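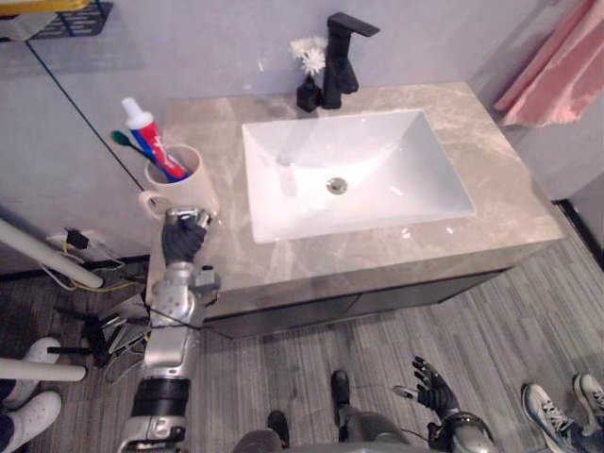

Prindum 60 Inline Fuel Polisher

I've been selling gear to people with small workboats for a good while now, and the Prindum 60 is the one I end up talking about on the phone the most. It's a compact fuel polishing unit for diesel tanks, built to bolt onto a bulkhead and run off your 24-volt house supply. I have one on my own boat, an old harbor tug called Esden, and I love the thing!

It moves 60 gallons an hour, so you can start it when you tie up and let it work through the tank while you do your paperwork (or have dinner, I'm not judging). The bowl is clear, the drain is at the bottom where you can get a cup under it, and the filter spins off by hand. My first one came out black as tar and I'd thought my fuel was fine.

Weight is 38 pounds with the bracket. You'll want a second pair of hands for the install, and please put a shutoff valve on both sides. Vaughn Pruitt skipped his and called me from the engine room with one finger over a fitting.

What's in the box:
Pump and filter head, assembled
Mounting bracket and bolts
6 spare filters
Water alarm with cable
Printed manual

Hoses aren't included, every engine room is different. Send me your tank size and the run from tank to bulkhead and I'll tell you what to order.

Price: $835, shipping extra
Availability: in stock, next batch due in July

Questions about fit? Ask for Birdie Pennington at the parts counter. That's me, and I'm usually in by 7 a.m.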